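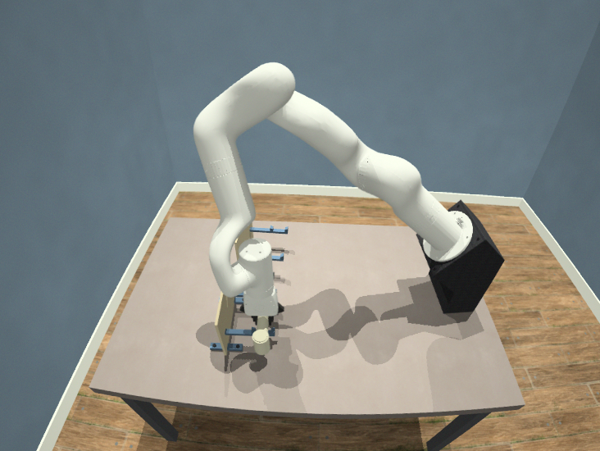
Posted 10 May 2023 by Sneha Maurya
Filed under: Simulation, Motion planning

I've been rewriting the part of our planner that decides where the gripper is allowed to go near the hook boards. The old version, Rana, treated each board and everything on it as one big box. That was safe, but it also meant the arm would refuse to go anywhere close to a hook, and being close to a hook is the whole job.

The new version is called Altau. It loads each hook and each board as its own collision shape. Planning is slower, and I spent most of March getting that back to something I could live with.

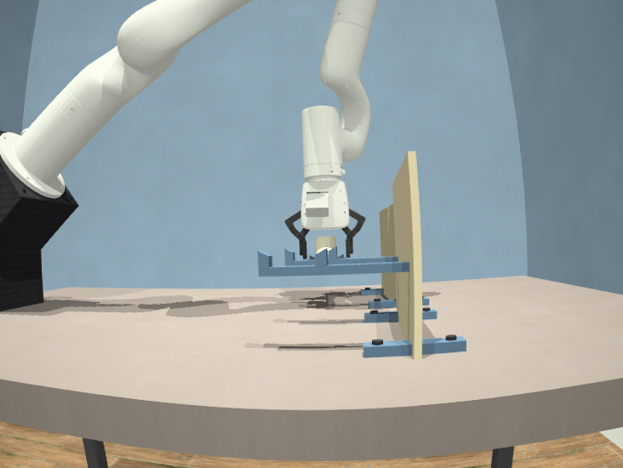 Nellari, May

I'm working out of the Nellari office this month, so I finally have a desk next to Ilídio Brandão, who wrote the scene loader. We found two bugs in it on the first morning. One was a unit mix-up in the padding value. The other was that the upright prongs on the supports were being dropped when the mesh was simplified, so the planner thought it had a flat bar to work with. It would plan a path straight through a prong and the simulator would stop it.

With the prongs back in, I ran the full batch again overnight. It came to 1,483 plans. Some 80 of them failed, and nearly all of those failed in the last bit of the approach, where the fingers are open and there isn't much room on either side. 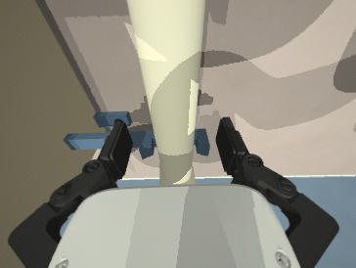

The fingers were modeled at one fixed width, fully open, for the entire path. I changed it so the width is part of the state and gets checked at every waypoint. That took six lines in the planner and a lot more in the tests. Ilídio wanted it as a config flag, so it's a config flag, off by default.

I also moved our logging over to Skodent, because I was tired of scrolling through text files to find which pair of shapes had collided. Now I get the pair, the waypoint and the joint values in one row.

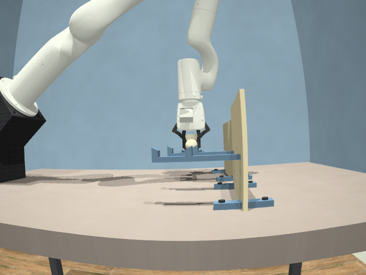
Grasped objects are still handled badly. Once something is held, Altau attaches it to the gripper as a sphere, whatever its real shape is. For a ball that's fine. For anything long it either blocks good paths or lets bad ones through, depending on the radius you pick. I'd like to use the real mesh, and I have a branch that does it, but it leaks memory and I haven't found out where. That's next week's work.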